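Trade Secrets Are Not a Substitute for a Licensing Policy

Most mid-sized manufacturers that supply technology to overseas partners have a patent policy of some kind. Far fewer have a written policy for the material that surrounds the patent: process settings, test records, tolerances, supplier lists, source code, training notes. In practice this material is shipped under a confidentiality clause and then left alone. I think this is the weakest point in cross-border technology deals, and that it can be fixed at the contract stage for less money than companies expect.

The usual reasoning goes as follows. A patent must be filed country by country, it costs money to keep alive, and it tells competitors how the thing works. A trade secret costs nothing to file and has no fixed end date. A company short of legal budget therefore files in two or three markets and calls everything else a secret. The trouble is that the law in most places protects a secret only if its owner took reasonable steps to keep it one. Calling it a secret in a contract is a step, but a small one. A court will want to know who had access, how access was recorded, and what happened when people left.

Consider a supplier I will call by its trading name, Kulora, which makes control units for automated equipment and licenses part of its production to a partner, Hernora. The license ran to 70 pages. The schedule of confidential information was a single paragraph, and it covered "all technical information disclosed by either party." When the two companies fell out over a follow-on product, Kulora could not say which files it had disclosed, in what version, or to whom. It had sent 470 documents to a shared folder over the life of the deal. Ten of them carried a confidentiality mark.

Nothing in that account requires bad faith. Hernora's engineers used what was in the folder, as they had been invited to do. Some of it was general know-how that any competent shop would have developed. Some of it was plainly Kulora's. The contract gave no means of telling one from the other, and the dispute was settled on terms that reflected this.

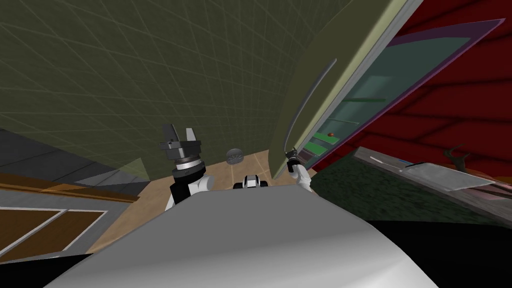 A simulated robot with one arm reaching toward an open refrigerator door.

The standard response to such cases is to ask for stronger enforcement abroad. I have no objection to stronger enforcement. But a faster court with larger damages would have done very little for Kulora, which would have arrived there with the same folder and the same paragraph. Enforcement works on rights that can be described. A claimant who cannot describe the right is in the same position in Ohio as in any export market, and pays more for translation in the second case.

Three changes would have altered the result.

The first is a disclosure register. Each transfer of technical material gets a line: what it is, which version, who received it, and which clause of the license covers it. A junior engineer can keep this in a spreadsheet. It should be signed off by both sides every quarter, while relations are good, and objections should be raised within a fixed period. A partner who has signed the register will find it hard to argue later that the material never arrived.

The second is tiering. Information needed to run the licensed process should be released. Information that explains why the process is set up as it is should be held back unless there is a separate reason to release it and a separate price for doing so. Many licensors release both together, mainly for the convenience of the project team. Bunnag, a coatings company with a similar partner network, splits its manuals at this line and keeps the second volume at its own site. Partners' staff may read it there. This slows training, and the company accepts the delay as a cost of the license.

The third is an improvements clause that somebody has read. In most of the drafts I see, improvements are dealt with by a grant-back copied from an earlier deal. Some of these clauses are not enforceable in the partner's country, where local rules may limit how far a licensor can claim improvements made by the licensee. A clause that fails is worse than a modest one that stands, as the parties then have no agreed rule at the moment they need it. A fair split, with paid cross-licenses, is easier to defend and gives the partner a reason to report what it has changed.

There is a reasonable objection here. Registers and tiers take time, and the commercial side of a business will say that a deal delayed is a deal lost. I have heard this argument for the Skokitlow project, a joint production scheme due to be signed in June, where the register was dropped from the draft to save 2 weeks. The saving is real. It should be set against nearly a decade of royalties that the same draft is meant to secure, and the person who weighs the two should be someone other than the person paid on signature.

I would also resist the view that secrecy should carry more of the load than it does now. Where a product can be bought and taken apart, its visible features will be copied lawfully by anyone with the patience to do it. Those features belong in a patent or a registered design, or should be treated as given away. Secrecy is suited to what cannot be learned from the finished article — furnace profiles, calibration routines, reject criteria. A company that sorts its assets on this basis usually finds that its list of true secrets is short, and a short list can be guarded.

The sorting should be done before the term sheet is exchanged. After that point the partner has normally seen enough in demonstrations and site visits to ask for the rest, and the licensor's own staff have normally started sending it.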